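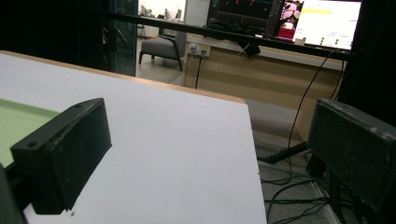
The repair evening at Bisgate hall will continue through the winter, and we want to thank all the members who answered our letter in the summer. We asked whether you prefer the old system, where you come and wait for your turn, or a booking. Most of you prefer to book, so from December there will be a booking sheet by the door and another one at the library in Trastcombe. Please write on it what you will bring and what is wrong with it, as well as you can. A bench surface is also a matter we discussed for a long time. A plain white board with a smooth, matte face is very kind to the eyes when you look for a small screw, and several members asked that we keep to white on all the benches. We agreed to this. The dark green cloths will be given to the sewing group.

Gifty Aryee has looked through the repair book from the last season and counted the entries for us. There were 170 items brought in, and a large part of them were lamps, toasters and kitchen tools. Clocks were fewer than in the year before. If you have a clock at home that stopped long ago, Mr Ochoa is still glad to look at it, but he asks you to bring the key also, if there is one.

Many members wrote to ask about wooden handles, so I will say a little on this subject. A handle that moves in its head can often be saved. You must first clean the old glue out of the hole, and this takes more patience than strength. I use a thin knife and a bit of warm vinegar, and then I leave the piece to dry for two days, not near the radiator. After that the new glue will hold. For a handle which has only become dull or rough, please do not begin with strong paper. Fine paper along the grain, a soft cloth and a little linseed oil are enough, and the oil must be put on very thin. I have seen good handles become sticky for months when the owner was too generous with it. Cloths with linseed oil on them can become hot and start a fire by themselves, so lay them flat outside to dry, and never put them in the bin in a ball.

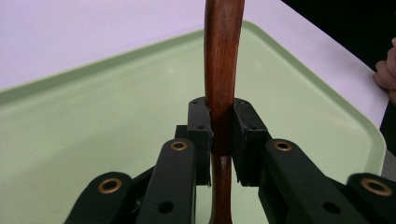

Polished wood, with the grain showing lighter near the top of the handle.

The tool library is also open on repair evenings. You may borrow for two weeks, and if no other person is waiting you may keep the tool for one more. We are missing the small plane and the long clamp - please look in your shed. It is not a problem if they are late, we only wish to know where they are.

Now about money, which I do not like to write about. The hall costs us more this year. We had 2946 pounds at the start of the season and we have 2563 pounds now, after the rent and the new kettle. The evenings stay free, and the tin for coins will stand near the tea as before. Comfort Baidoo has offered to speak with the hardware shop in Alstead about a lower price on glue, sandpaper and fuses, and if you know another shop which could help us, please tell her. 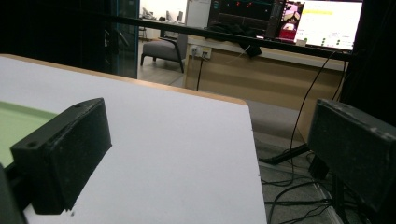
White table top, with cables and floor behind.

One last request from me. When you bring an electrical item, please bring it clean and with its own plug and lead. Crumbs should be shaken out of toasters at home. If the item is heavy, come to the side door in the lane, where there is no step, and ring the bell two times. Children are welcome when an adult stays with them. The booking sheet will be ready in the last week before the December evening, and those who cannot come to write on it may telephone to Gifty in the mornings.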